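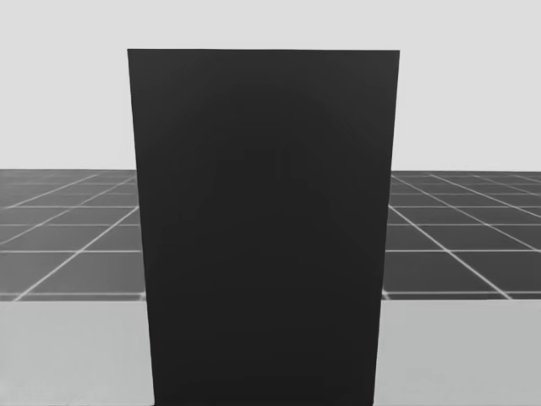
Good practice for simulated test cells: speaker notes

February
By the Wallin test methods group

1. Opening
Say who the talk is for: people who sign off simulated runs before the real cell is booked. Itlow and Ano both work from the same draft, so keep to the wording in it.

2. Fix the scene first
Plain background, gridded floor, one flat work surface. No decoration. If the scene file changes, the run number changes too. Read out rule 4: "A result belongs to one scene version and to no other."

3. Camera views
Every view gets checked by a person before a batch starts. Write down what each view shows and what it doesn't. A view with no arm in it can stay in the set, but it must not be used to judge a grasp or a clearance.

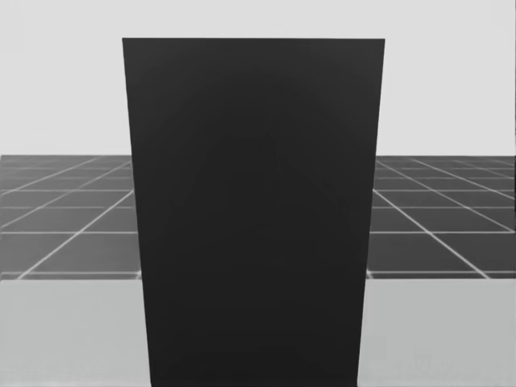 Large dark shapes need their own line on the check sheet. Record how much of the floor and work surface they hide, and name a second view that covers the gap. Vadetura left this off its first sheet and had to repeat 23 runs out of 2,088.

4. Keeping records
Keep failed runs. Keep the settings with them. Store both for 40 months.

5. Questions
Leave time for the one on lighting. The draft says matte surfaces by default, and any change goes in the log.

Related items
Draft check sheet, version 29
Naming scene files
Booking the real cell at Itlow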